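Avero Fitted Sheet, White — Bristum Bedding

Back in stock for April. Double and king only for now, single to follow.
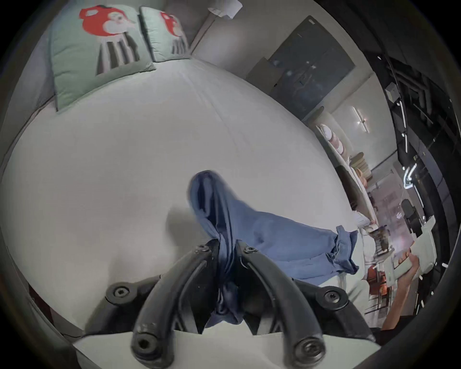 Our plain white fitted sheet, the one most people come back for. Smooth finish, no pattern, no stripe, no piping. Goes with whatever pillowcases you already have, printed ones included, kids' ones included.

100% cotton. Percale weave, so crisp when new and softer after a few washes. Not shiny. If you like a satiny feel look at the Rostunex range instead, different cloth altogether.

Sizes
Double — fits standard UK double
King — fits standard UK king
Single — out of stock, email us to go on the list
Depth and full measurements are printed on the pack, and the size label is sewn into the bottom left corner so you can find the right way round in the dark.

Fit
Elastic goes all the way round, not just the corners. Made for ordinary mattresses. Works on upholstered beds too where the mattress sits down inside a padded edge — push the corners well down the side first, then pull the middle flat. Bit fiddly the first time. Short nails help.

With a topper, measure mattress and topper together before you order. We get more returns for this than for anything else on the page, so please do measure. A thick memory foam topper will usually need the deep version, ask us.

Creases
It will crease. Percale does. Fold lines from the pack stay in for the first night or two, then mostly drop out after a wash. For a flatter look put it on the bed slightly damp and leave the window open, or iron just the top part where it shows. We don't coat our sheets with anything to stop creasing and aren't planning to.

Washing
40 degrees, 60 if you need it
Wash before first use please
Wash apart from denim and dark blues for the first few goes, white cotton picks up colour very easily
Same goes for leaving new dark clothes lying on the bed, esp. if damp
No fabric softener, it dulls the cotton
Tumble dry low, take out while theres still a little damp in it
No chlorine bleach, it goes for the elastic

Goes with
Kovačević flat sheet, white, same percale
Kovačević pillowcases, white, pale grey or mint
Avero mattress protector, quilted, goes underneath
Pillowcases are sold in packs of 2. Fitted sheets are sold singly.

The mint is a soft cool green, looks greyer by lamplight. Send for a swatch if you're matching to a wall. Swatches are free but one lot per household, we were getting through a silly amount.

Delivery
Orders placed before 13:00 go out same day on working days. Small parcel, fits through most letterboxes if it's a double. King is fatter and probably won't. Leave a note at checkout if you have a safe place — the box for this is on the second page, easy to miss.

Returns
Unwashed and in the pack, fine, any reason. Opened and tried on the bed for size, also fine, just fold it back up roughly and pop it in the bag. Washed, only if faulty. Faulty means split seam, elastic gone, hole. Shrinkage is allowed for in the cutting so it may feel a touch roomy until the frist wash.

Reviews
3,045 so far across all sizes. Mostly kind. The grumbles are creases (see above) and corners coming off on very deep matresses (see topper note). Older reviews mention a button trim, that was the previous version and we stopped it. Please don't order this one expecting buttons.

Questions about size, email with the mattress depth and the make of bed if you know it. We answer in the mornings.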